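Clallow Foam & Fabric - Your Questions Answered

We get a lot of the same questions at the cutting counter, and we love every one of them, but we also know you don't always want to phone us at nine in the evening when you've got a half-stripped window seat in the den and a glass of something in your hand. So we've put the ones we hear most on this page. Pour yourself a coffee and have a browse!

How do I know what size foam to order?

Measure the inside of the old cover, seam to seam, and not the old foam. Old foam shrinks and slumps over the years, and if you copy it you'll end up with a cushion that's a bit sad on day one. Then add half an inch to the length and half an inch to the width, so the cover pulls nice and snug. Leave the thickness alone.

If you don't have a cover yet, measure the seat itself in at least two places. Old houses are charming, but their window seats are hardly ever square.

Which firmness should I pick?

For dining chairs and benches, go firm. For sofa seats most people are happiest with medium, and for back cushions we nearly always suggest soft. If you're torn between two grades, come by the Dorlow shop and sit on things. We really don't mind, and some of our customers have sat for quite a while.

Do you sell offcuts?

We do, and they're a bargain. Offcuts are sold by the piece in store only, and they're great for kneeling pads, pet beds, packing up the good china, or school projects. What we have changes all the time, so we can't hold a color or size for you over the phone, I'm afraid.

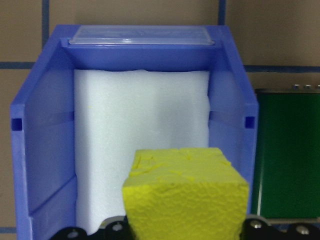
White foam block in a blue bin.

Can you cut curves and odd shapes?

Yes! Send us a paper template at full size (brown wrapping paper or taped-up newspaper is fine) and write TOP on the side that faces up. Please do this even if you think the shape is the same both ways round. Boat and camper cushions are the ones that catch people out - they often slope at the back edge, so draw us a little side view as well with both measurements marked on it.

How long will my order take?

Straight cuts are usually ready in 8 working days. Templates and anything needing glued layers can take up to 12, and spring is our busiest time by a long way, what with everybody remembering their patio furniture at once. If you need something for a particular date, tell us when you order and we'll say plainly if we can't do it.
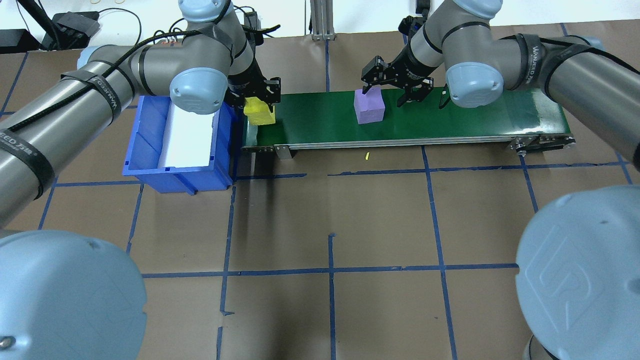
FOAM CARE AND COVERS

Can I wash my foam?

We'd rather you didn't put it in a washing machine, as it can tear under its own weight once it's soaked. For a small spill, sponge it with lukewarm water and a drop of dish soap, press it with a dry towel, and stand it on its edge somewhere airy. Be patient with it. Foam that goes back in the cover damp will smell, and then you'll be buying it twice.

My new foam has a smell. Is that normal?

A light smell when you first unwrap it is quite common. Leave it out of its wrapping in a room with the window open for a day or two before you cover it.

Do I need a wrap under the cover?

You don't have to have one, but we're fond of it. A layer of polyester wrap rounds off the corners and helps the cover slide on. We stock Brurnance wrap by the yard, in a 60 inch width.

Can I return cut foam?

Cut pieces are made to your measurements, so we can't take them back unless we've made the mistake. If we have, call us and we'll recut it free of charge. Uncut sheets and unopened wrap can come back with the receipt.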